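Why Does a Folded Shirt Take Up Less Room?
The big science inside a little pile of laundry

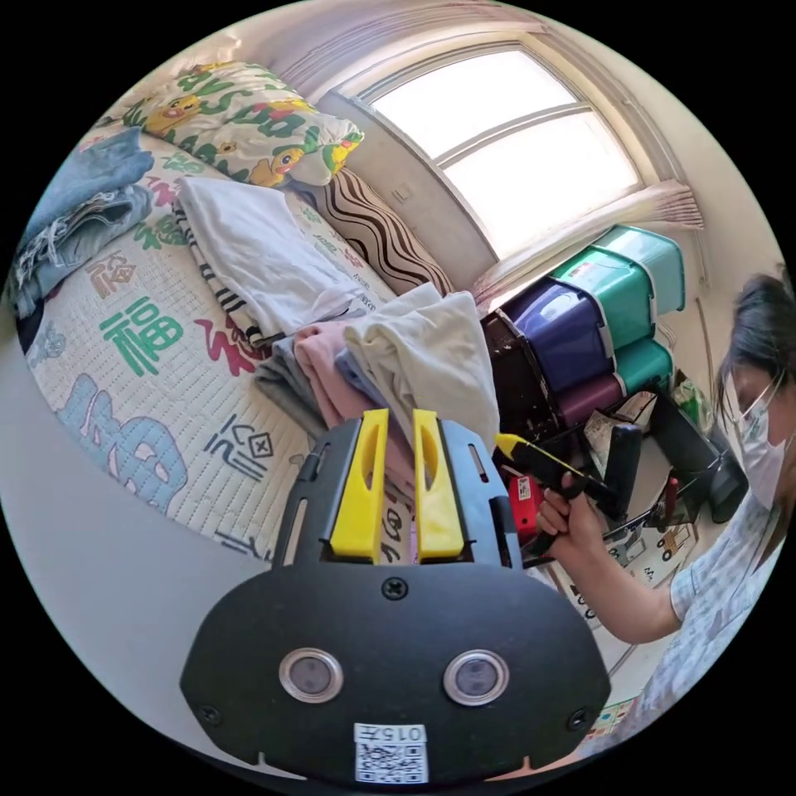 Have you ever dumped a basket of clean clothes onto a bed and thought, "There is no way all of that came out of one washing machine"? It looks like a mountain! Sleeves stick out everywhere, socks hide in pant legs, and something pink always ends up on top. Then somebody folds it all, and the mountain turns into a few small stacks.

Where did the mountain go? You still have every shirt you started with. So what disappeared?

The answer is air.

Air is sneaky

When you drop a shirt, it lands in bumps and wrinkles. Under every bump is a little pocket of air, like a tiny tent. Drop another shirt on top and you get more tents. A messy pile is part cloth and part air, and often there is a lot more air than cloth.

Folding lets the air out. Each time you smooth the cloth with your hand, you push air toward the edges and out it goes. You can sometimes feel it if you press down on a puffy sweatshirt — a soft little whoosh against your fingers.

Your clothes didn't shrink. They just stopped sharing their space with so much air.

The doubling trick

Something else happens when you fold. Lay a T-shirt flat on a bed. It covers a lot of mattress, but it's only two layers thick, the front and the back. Fold it in half and it covers half as much mattress, and now it's four layers thick. Fold it again and you have eight layers. One more time makes sixteen!

Every fold trades wide for tall. That's handy, because a bed or a shelf only has so much flat space, and there's usually plenty of room going up.

Could you keep on folding forever? Try it with a washcloth. The first few folds are easy, but soon it turns into a fat little lump that pops open as soon as you let go. The cloth on the outside of the fold has to travel all the way around the cloth on the inside, and after a while there just isn't enough of it to make the trip.

Why jeans are so stubborn

Not all cloth folds the same way. Denim, the cloth in jeans, is woven from strong cotton threads packed close together. Look closely and you'll see slanted lines running across it. That slanted pattern is called a twill. It makes denim tough, and it also makes denim stiff. When you fold jeans, they push back a bit, and they make a thick, heavy bundle.

A T-shirt is a different story. Most T-shirts are knitted, which means the thread goes in loops, and the loops hook onto other loops. Loops can stretch and slide, so a T-shirt flops and droops over whatever is under it. If you've ever tried to make a neat stack and had the top shirt slither off the side, now you know what to blame. Blame the loops!

This is why lots of people put heavy things at the bottom of a stack and light things on top. Jeans make a good, steady floor. A slippery blouse makes a terrible one.

Why a bed is such a good folding table

You can fold clothes on a table, on the floor, or on top of a very patient dog (please don't). Beds are popular, though, and there are good reasons.

A bed is big, so you can spread out one whole shirt and still have room for your stacks. It's also soft and a little fuzzy. When cloth touches cloth, the threads rub and catch, and that rubbing is called friction. Friction holds the shirt still while you fold it. On a shiny table, the shirt may go skating off when you pull on a sleeve.

A quilted mattress pad is even grippier. Quilting means stitching layers of cloth together with something soft in the middle. The stitches pull the layers down in lines, and the parts in between puff up.

How to fold a T-shirt in five steps

1. Lay the shirt face down and smooth it flat with both hands. Chase out those air pockets!

2. Fold one side in toward the middle, then fold the sleeve back so it doesn't stick out.

3. Do the same thing with the other side. Now you have a long, skinny rectangle.

4. Bring the bottom edge up to the collar.

5. Fold it in half one more time and turn it over.

If it comes out crooked, shake it open and have another go. Sweaters are thicker, so they usually like one fold fewer. Pants are the easiest of all — put one leg on top of the other, then fold from the cuffs up.

Stacks, drawers, and sorting

Once things are folded, you have to decide what goes with what. This is called sorting, and scientists do it too, with rocks and beetles and leaves. You could sort by type, with shirts in one stack and pants in another. You could sort by person, by color, or by season, so January sweaters stay out of the way of July shorts.

There isn't one right way to do it. The best way is the one that helps you find your favorite shirt on a school morning when the bus is coming.

Colored drawers can help a lot. Your eyes spot a color faster than they can read a label, so if pajamas always live in the purple drawer, your hand will soon go there before you've even thought about it. Little brothers and sisters who can't read yet can use colors too.

Try it yourself: the laundry mountain experiment

You will need some clean clothes, a ruler, a pencil, and a piece of paper.

First, drop the clothes in a heap on a bed. Don't squash them. Hold the ruler next to the heap and write down how tall it is.

Next, fold everything and make one single stack. Measure again. When we tried this, our heap was 41 centimeters tall and our stack was only 15! We had to steady the stack with one hand, and it still leaned like a tired penguin.

Last, press down gently on the top of the stack and measure one more time. Did it get shorter? If it did, you just found some air that was still hiding in there.

Now for some thinking questions. Would your numbers change if you used only towels? What about only socks? Would rolling the clothes work better than folding them? Make a guess before you test it, and write the guess down so you can't change your mind later!

Words to know

Friction: the rubbing between two things that makes it harder for them to slide.

Knit: cloth made from loops of thread hooked together.

Quilted: made of layers stitched together with something soft inside.

Twill: a way of weaving that leaves slanted lines on the cloth.

Woven: made from threads that cross over and under each other.

Posted 17 July 2023 in Around the House
Next in this series: Why Do Socks Stretch?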